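A morning at the Viltstead open day

I'd been meaning to get to the Jenton building for ages, and when the Viltstead group put on their open morning in March I finally had no excuse. Doors at 8, free coffee, and a queue for the badge printer that went halfway down the stairs!

Most people headed straight for the big mobile machines in the hall. I went the other way, up to the manipulation room, as I spend my own working days on motion planning and wanted to see how other people's code copes with clutter. Ermira Ivanov looks after the planning side there and she was very patient with me (I asked far too many questions, sorry Ermira).

Their planner is called Adier. It takes the whole arm and hand as one long chain and searches for a path, then a second pass smooths it and checks every finger link against the things on the table. The old version treated the hand as one fat box, so it would refuse any reach between two objects standing close together. With the links checked one by one it finds a way in, but it pays for it in time. She had the log open on a second screen and showed me a bad query: 551 milliseconds, nearly all of it collision checks on the fingers. A good one comes back in 40. I know that feeling very well.

Perception is a separate program called Delić, and that was Abdelilah Abdel Rahman's corner. He fits simple shapes to whatever the camera sees – cylinders, boxes, a sort of tapered tube for cups – and passes them on with a margin. We had a good long natter about stacked cups. His fitter used to report one tall cup, and the planner would then go for the wrong rim. Now it looks for 2 rims before it commits, and if it can't decide it says so and the planner keeps clear of both. 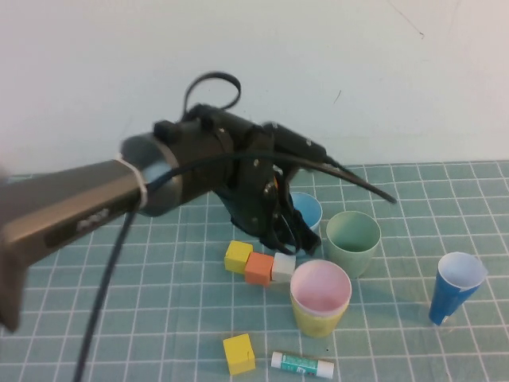 The hand over the cups and cubes in the manipulation room, with the pink cup sitting inside the yellow one.

I liked the replay tool best of all. You can pull up any plan, drag a slider along it and see the closest pair of shapes light up, with the distance next to them. Ours at work prints a wall of numbers, so I took plenty of notes. Ermira says they might put the viewer out on its own later in the year, once the file format settles down.

I missed the talk downstairs completely and my coffee had gone cold on the windowsill. Parking behind the building is fine if you get there early, and the café over the road does a decent cheese toastie.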